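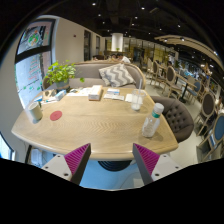
Genolden Opens New Finishing Hall in Londard, Expanding Its Line of Interior Parts for Passenger Rail Cars

LONDARD. Genolden, a family-owned maker of interior panels, seat frames and luggage racks for passenger rail cars, is very happy to share that its new finishing hall in Londard is up and running. The hall sits right next door to the main plant, close enough that a finished seat frame can be rolled from one building to the other under a covered walkway, and it brings painting, powder coating and final assembly together under one roof for the first time in the company's history.

Those who have worked with us over the years will know how long we have been talking about this. Until this spring, a luggage rack bracket might be cut and bent in Londard, trucked out to be coated, trucked back to be fitted with its hardware, and then packed for shipping from a rented building across town. It worked well enough, and we are grateful to the coating shops that looked after our parts so carefully, but it made for a lot of driving and a lot of waiting (and, every winter, a few nervous phone calls about the roads).

The new hall has 2 coating lines. The larger one handles long pieces such as ceiling panels and full-length racks, and the smaller one is set up for brackets, grab handles, seat legs and the many little parts that railroads tend to need in a hurry. Colors can be changed on the smaller line in the course of a single shift, so an operator who needs a short run of handles in an older color to match a car already in service can now get them without waiting for a slot in the big schedule.
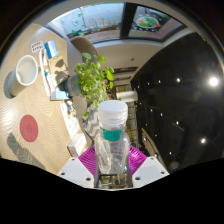 Along with the hall, Genolden is introducing Saludo, a new family of seat frames for regional and commuter cars. Saludo frames share one common base, and the parts that wear out first, the armrest, the footrest and the seat-back hinge, can each be taken off and replaced with ordinary hand tools while the seat stays bolted to the floor. We spent a good many evenings in maintenance yards listening to the crews who do this work, often in tight spaces and at two in the morning, and a great deal of what they told us has found its way into the design. The bolts all face the aisle now, which was the request we heard most!

Our first customer for Saludo is Fosance, the regional railroad that has been buying our luggage racks for many years. Fosance has ordered 614 seat frames for the refurbishment of its older commuter cars, with the first shipment leaving Londard in May. The order also includes replacement window trim and new end-wall panels, all of which will be coated in the new hall in the railroad's own dark blue. We could not have asked for a friendlier partner to begin with, and we are thankful for the patience its engineering staff showed while we went back and forth over the shape of the footrest.

Genolden now employs 154 people in Londard, including 25 who joined us to staff the finishing hall. Most of the new team members came from the surrounding area, and several had worked in auto body shops or furniture finishing before they ever set foot near a rail car. Each of them spent time on the main plant floor before moving over, learning how the parts are cut, welded and checked. We are still hiring for the evening shift, and we would be glad to hear from anyone with a steady hand and an interest in the work. Experience with coatings is welcome, though we are quite used to teaching it.
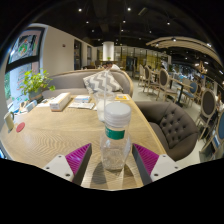

Orders already on our books will move to the new hall in stages. Customers with open orders don't need to do anything; part numbers, drawings and delivery addresses all stay as they are, and your usual contact in our sales office will let you know when your parts are scheduled to switch over. Sample plates in our standard colors, coated on the new lines, are available on request, and we can prepare plates in custom colors for customers planning a refurbishment.

Railroads, car builders and maintenance shops that would like to see the hall for themselves are warmly invited to arrange a visit. Tours start at 10 a.m. and take in both buildings, with plenty of time to look over a Saludo frame and try taking one apart. Please wear closed shoes; we will lend you the safety glasses.

About Genolden

Genolden designs and builds interior parts for passenger rail cars, including seat frames, luggage racks, wall and ceiling panels, grab handles and window trim. The company serves railroads, car builders and refurbishment shops from its plant in Londard.

Press and visit requests: please contact the Genolden sales office in Londard.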